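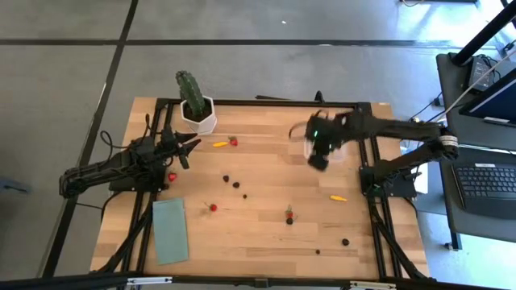

선인장과 장난감 딸기, 한 상에

장난감 음식을 사면 아이가 논다고들 한다. 우리 집에서는 내가 치운다. 11월에 Mostevano에서 과일 세트를 2,312원에 건졌을 때만 해도 살림 잘한다고 뿌듯했는데, 그 뒤로 양말 속에서 베리가 나오고 소파 틈에서 딸기가 나온다. 노란 것은 옥수수인지 고추인지 가족끼리 아직 합의를 못 봤다. 나는 옥수수파다.

그래서 올해의 정리 원칙은 딱 하나, 뚜껑 찾다 지치지 말고 일단 통에 넣기.
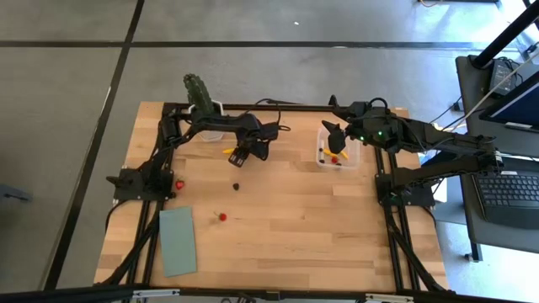

노란 것 둘, 빨간 것 하나, 까만 것 몇 알은 통 안에

선인장은 원래 정리 대상이 아니었다. 물을 자주 안 줘도 된다기에 들였고, 나는 그 말을 아주 성실하게 지키는 중이다. 창가로 옮길까 두 번쯤 고민했지만 화분 들기가 귀찮아서 그냥 둔다. 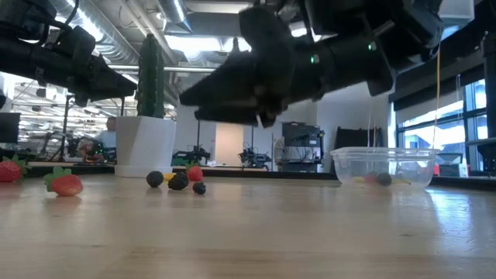
투명한 통을 고집하는 데는 이유가 있다. 예전에 쓰던 Zisteo 불투명 상자는 예뻤지만 속을 모르니 결국 다 쏟아야 했다. 모서리가 둥글고 테두리가 넓게 벌어진 이런 통은 볼품은 덜해도 손이 쑥 들어간다. 다음 주에는 블록을 할 차례인데 717조각짜리다. 벌써 허리가 아프다.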